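Larkholm Lending: Frequently asked questions about the soft and coloured sets

Last updated 2024-01-15

What are the soft and coloured sets?
They are boxed sets of things for handling, sorting and colour matching. We lend them to playgroups, day centres, clubs and schools. There are 50 sets in the collection, and each one has a printed contents card inside the lid.

Who can borrow one?
Any group with a Larkholm group card. If you don't have a card, ask for a form at the Rodside desk or email us. Vaida Mets deals with new cards and normally replies within two working days.

How long can I keep a set?
Three weeks. You can renew once by phone or at the desk, unless another group has reserved it.

Is there a charge?
There is no charge for the loan. We take a £30 deposit for each set, which goes back on your card once the set has been checked in.

Is the orange piece meant to be eaten?
No. Nothing in the sets is food. The orange piece has puffy lobes and folds and can pass for a baked roll or a twisted bun, so please tell your group before you put it out. Don't put it on the same table as a snack.
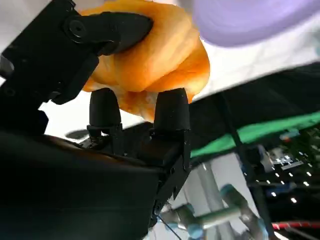 The orange piece, with something lavender in the background.

How should we pick up the soft pieces?
Any way that suits the person. Pinching and squeezing are fine. Please don't pull the folds apart, twist them tightly or hang the piece up by one lobe.

The orange piece looks a different colour from one side to the other. Is it faded?
Probably not. It ranges from yellowish highlights to a darker amber in the creases, and the edges can look paler with light coming through. If you think a piece has faded, put a note in the box and we will compare it with the spare.

Can the pieces be washed?
Wipe them with a damp cloth and a little washing-up liquid, then leave them on a towel until they are fully dry. No dishwasher, washing machine or radiator. Please don't use bleach or alcohol wipes on anything lavender.

What can we do with the colours?
Most groups start with simple matching, orange to orange and lavender to lavender. After that you could try finding one colour against another. An orange patch on a lavender surface is easy for most people to spot. Syahrul Santoso has written a two-page sheet of activities, and there is a copy in every box.

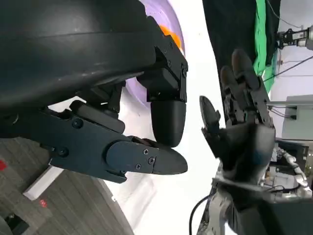
Orange against lavender.

Some of our members find shiny surfaces difficult. Any advice?
Turn off the lamp nearest the table or move away from the window. A dark cloth underneath helps as well. A white tabletop in strong light can make pale colours hard to see.

Are the sets suitable for children under three?
Only the sets with a green label on the lid. The others include small parts and should not be used with under-threes, even with an adult at the table.

Something is missing or damaged. What do we do?
Write it on the contents card and tell us when you bring the set back. Ordinary wear isn't charged for. If a whole piece is lost we may keep part of the deposit. Please don't glue anything yourselves.

Can we return a set to a different desk?
Yes, to Rodside or Indport. The Indport desk is closed at lunchtime and can't take more than two boxes at once.

Do you accept donated pieces?
Not at present. We expect to look at this again in May.

Who do I contact about a booking?
Ask for A-yeong Cheon at the Rodside desk, and have your group card number ready.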